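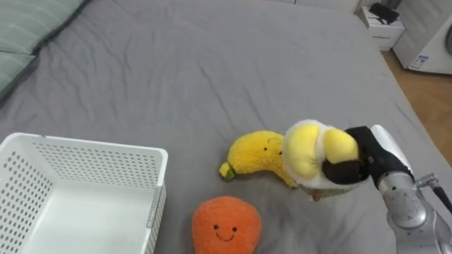 **Fitted sheet corners ride up on a deep mattress. Depth problem or elastic problem?**

Queen mattress, Jurnico brand, plus a foam topper 3 inches thick. The sheet is a cotton fitted sheet sold as "deep pocket" with no actual depth on the label. It goes on without much trouble, but by morning the two head-end corners have slid up and one is usually off completely. The foot end stays put.

Things tried so far:

- rotating the sheet 180 degrees (same result, still the head end)
- washing cold and line drying
- the clip-on straps that run under each corner. These held for a few nights, then one clip chewed a small hole in the hem.

I would like to know how to tell whether the sheet is too shallow or the elastic is worn out. It has been in use since March.

— Merle Pirihi

---

### Answer 1 (accepted)

Measure before buying anything. Take the mattress off its label figure and measure it with the topper in place, from the bottom seam up to the top edge, with the bed made up the way you sleep on it. Do this at a corner. Foam toppers sag at the edges, so the middle of a side will give you a low reading.

Then lay the sheet flat, turn one corner inside out, and measure the corner seam from the point down to the hem. This is the pocket depth. It should be at least 2 inches more than the mattress height, so that the hem tucks under.

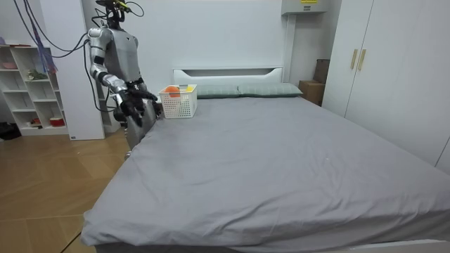 If the pocket depth is sufficient, check the elastic. Mark two points 10 inches apart on the relaxed hem, stretch until the fabric is flat, and let go. Good elastic returns to the marks. If it stays long, or you can hear it crackle when stretched, it is finished. Also check whether the elastic runs all the way around or only across the corners. Corner-only elastic is common on cheaper sheets and does badly on anything with a topper.

Head-end slip with a sound sheet usually comes from pushing against the pillows and sitting up in bed. Rotating the sheet won't change that.

— Finbarr Rafferty

---

### Answer 2

Just get bigger sheets. We had Olcombe ones and they were fine.

---

### Answer 3

Agree with measuring first. Two additions.

1. Cotton shrinks mostly lengthwise. Drying on high can take a sheet from fitting to not fitting in a few cycles. Compare its length with an unused one from the same set if you have it.
2. If the elastic is the fault, it can be replaced. Unpick the casing at one corner, pin new 3/8 inch elastic to the end of the old one, and pull it through. I used a McAlister bodkin but a safety pin works. Allow 90 minutes the first time.
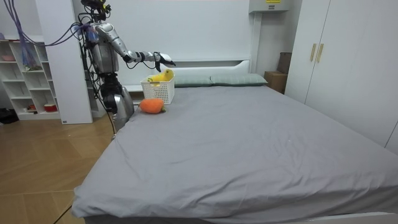
**Does thread count affect how well the corners hold?**

Thread count has very little to do with it. Pocket depth and elastic decide the fit. A very smooth sateen will slide more easily over a topper cover than a plain percale will, but that comes from the weave.

I would also stop using the clips on a bare hem. Fold a scrap of twill tape over the edge first and clip onto that.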